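Home Issues Articles For Authors Search

October
Ville Pesonen and Siiri Mustonen

4. What the transfers meant to the players

We had gone to Kellthorpe expecting to hear mostly about money, and we did hear a little, but the women we talked to kept coming back to smaller matters: who met them at the station, who they sat beside on the bus, whether anyone had told them where to buy groceries. Of the 80 players who filled out our survey, almost 230 separate comments dealt with the first month at a new club, and very few of those were about soccer itself (which surprised us, and rather pleased us too!).
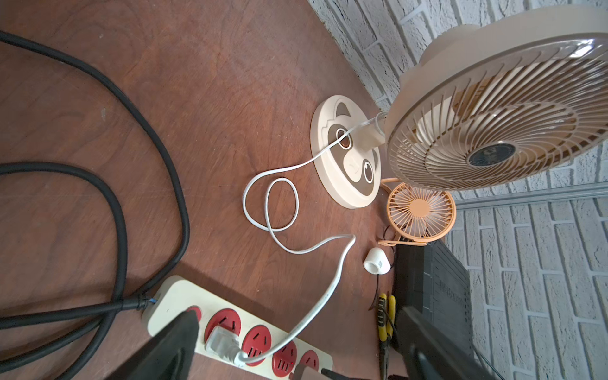

Figure 3. Standing fan with a raccoon face on its base, on a wood floor.

Juhász (Section 2) argues that a midseason move costs a forward more than it costs a defender, and our interviews lean gently the same way. A striker who had joined Zovbridge from a college team told us she spent seven weeks learning when her midfielders liked to release the ball, and that the Sunday matches felt like meeting the same strangers over and over. Defenders spoke more warmly of their early games, and several gave the credit to a talkative goalkeeper.

Crowd size mattered less than we had guessed. Players used to 3,000 people at home games settled in at Skumum, a much smaller ground, just as happily as anyone else.

Contact the editors | Copyright the authors | Back to top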